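Blog > Health > Personal notes

July 2023
by Dexter Blackwood

My measles letter

In March I received a letter from the health office in Brimska. It said that one person with measles had been in the waiting room of the Escobedo clinic on the same morning as me, and that they were writing to 180 people who were there between opening time and lunch. I was there only to have my ears checked.

I grew up in another country and my vaccination book was lost when my parents moved. My mother was sure I had the measles vaccine. Then she was sure it was my brother. So I called the number in the letter and waited 50 minutes with the same piano song.

The woman on the phone was patient with me. She asked my year of birth, if I had fever, and if I live with small children. I have no fever and no children, but I teach evening classes in Stallero, and she told me to stay home until they had my blood result. For me this was the difficult part – my students had their exam that same week, and the school had to find another teacher in one day.

The blood test was at the Drikton hospital, on the second floor, after a long corridor with a yellow line. The result came after two days. I had antibodies, so my mother was right the first time.
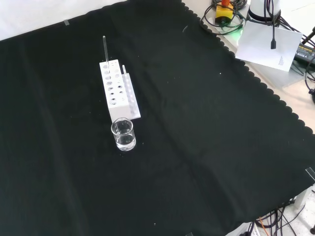 I asked the nurse to print the result two times. One copy is now in the drawer with my passport, and the other I mailed to my brother, who still does not know if he had the vaccine or not. He says he will call his doctor after the summer.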